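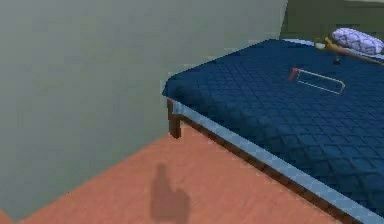

I've used the Stedia home simulator for 4 months now to set up our Teoh house robot before it goes anywhere near a real bedroom, and I've grown awfully fond of it!

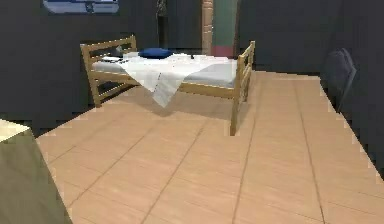

Setting up took me 35 minutes (coffee included), most of it spent on camera height and on how close the base may come to a bed.
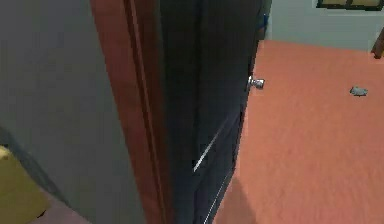 Doors deserve extra patience, so do check the knob height and the swing before you save a route. The Fellus add-on keeps these settings tidy and is well worth having.

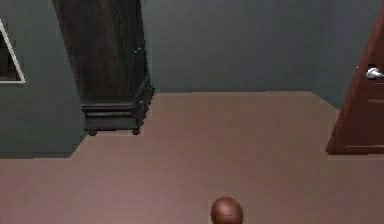
My one grumble is the floor contact check, a bit fussy to run after every update. Still, I'd happily buy it again from Zalar, and they answer email by 3 p.m.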